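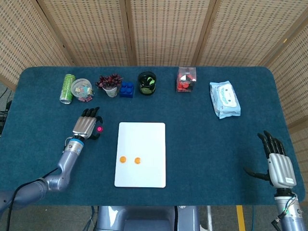

Figure 2. Tabletop with folding screen, drink can, clear round container and small potted plant.

4.2 Approach behavior in hand-raised and parent-raised wolves

The most exciting result of the whole project came from the animals we expected the least from. The parent-raised wolves at Griltwood had very little close contact with people before the study, and we had planned for long sessions in which they would simply stay at the back of the enclosure. Instead, they watched us. They watched us constantly, and their watching had a pattern to it that we could score.

Across both sites we logged 3,826 encounters between a wolf and a familiar keeper. An encounter began when the keeper passed the inner gate and ended when either party left the feeding area. In 2,786 of these the wolf made the first move toward the keeper, usually on a curved path with the head held low and the ears turned slightly out. A straight approach was rare in either group. Hand-raised animals at Brirkgate came closer and stayed longer, as earlier work on socialized canids would lead one to expect, but the shape of the approach was the same in both groups - a wide arc, a pause, a look to the side, and then the last few steps.

We were delighted by how steady the pause was. Each of the 20 wolves had its own preferred stopping distance, and most kept to it from one month to the next, even when the food was changed or a second keeper was present. The oldest female at Griltwood stopped beside the same fallen birch all through the winter. When snow covered the trunk in December she still stopped there.

Growling and lip lifting did occur, mostly near food and mostly between wolves. Where these signals were aimed at a keeper, we coded what the keeper had done in the five seconds before. Leaning over the animal and blocking its way to the gate were the two most common triggers. In nearly every case the signal ended once the keeper stepped back, and we read this as a request for space (see Section 5 for the other readings we considered, including the food-guarding account favored by the Ollel group).

Zamfira Costache coded all of the winter recordings and then coded a random subset a second time without access to her first scores. Her two passes agreed well on approach path and pause, and less well on ear position, which is hard to judge in thick winter coats. We therefore leave ear position out of the models below. Readers who want to try it for themselves will find the full coding sheet, adapted from the Kjærgaard scale, in Appendix B - we would love to see it used with other captive packs.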